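Chapter 7
Loading and Unloading: The Rack as a Tool

Before you read
Think about the last rack you loaded. Did you start at the back or the front? Did you put the large pieces in first?

Key terms: tine, row, pitch, rim, drain side, staging area

Chapter 6 dealt with washing by hand. In this chapter we turn to the rack, the piece of equipment that holds dishes while they are washed by machine or while they drain on a counter. Most kitchens, from a home kitchen to a school cafeteria, use some version of the same thing: a wire basket with an open floor and rows of short upright wires. The upright wires are called tines. A plate stands in the gap between two tines, resting on its rim.

The distance from one tine to the next is called the pitch. Pitch decides what a rack can hold. A flat plate fits a narrow pitch. A deep plate or a bowl needs a wider one, or it will lean on its neighbor and block the water.

7.1 How a plate sits

A plate in a rack almost never stands perfectly straight. It leans to one side until its weight rests against a tine. This is normal. What matters is that the plates in a row all lean the same way, so that there is a gap between each face and the next. Light plastic plates need more care here than china, as a strong spray can lift them.
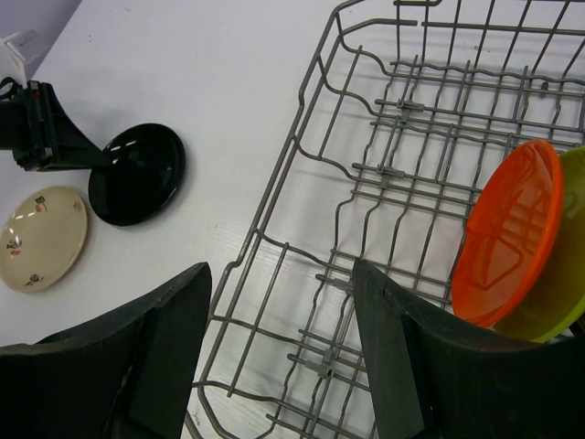

Why not lay plates flat on the floor of the rack?
A flat plate holds water on top and shields everything above or below it from the spray. Standing the plate up lets water reach both faces and run off at the rim.

7.2 The staging area

The staging area is the clear surface beside the rack where dishes wait to be loaded. Many beginners skip it and load straight from the stack. In a small kitchen this may work well enough. In a kitchen that serves 200 meals at lunch, it leads to racks that have to be emptied and loaded again.

Set the dishes down next to the rack, one layer deep if there is room. Look at the sizes before you place the first one. Large plates go in the back rows, small plates in front - the order can be reversed if your machine sprays from the far side.
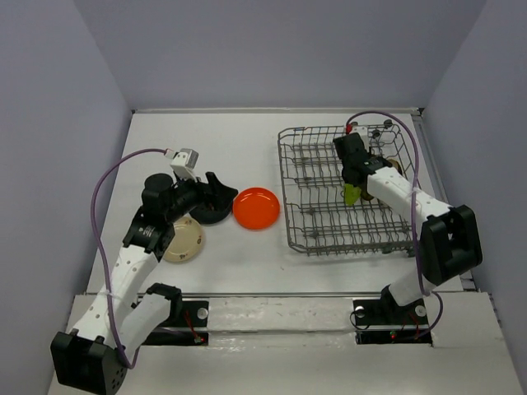

Driss Berrada disagrees with this rule in part. He would sort by depth first and by width second, and he points out that two plates of the same width may need very different gaps. His method is used in Exercise 7.4, and you should try both.

7.3 Working in order

Once the dishes are sorted, fill one row before starting the next. Begin at the end farthest from your hand so that you do not have to reach over plates already in place. Hold each plate by the rim, lower it between the tines, and let go only when it rests on the wire.

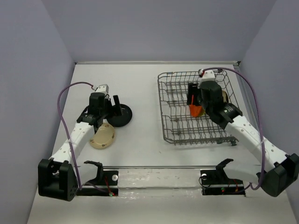
Figure 7.3 Loading in progress. Some plates are in the rack; others remain on the table.

At the Kuvent training kitchen, students loaded 149 plates in one morning by this method, and then 149 more in whatever order they liked. The second group of racks had 16 plates touching a neighbor. The first had two.

7.4 Passing a plate from hand to hand

Dishes often arrive on the wrong side. A right-handed worker with the rack on the right and the stack on the left must either cross the body or pass each plate from one hand to the other. Passing is easier on the shoulders over a long shift.

Turn the plate upright before you pass it. The receiving hand takes the rim first, and the giving hand lets go second.
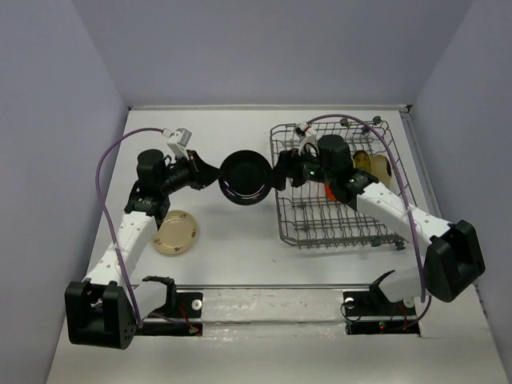 With the plate already upright, the receiving hand can lower it into the row without turning the wrist again. Practice slowly at first. A plate is most often dropped when the giving hand opens too early.

The next section covers unloading, which follows the same steps in reverse with one exception: the lower rack is always emptied before the upper one.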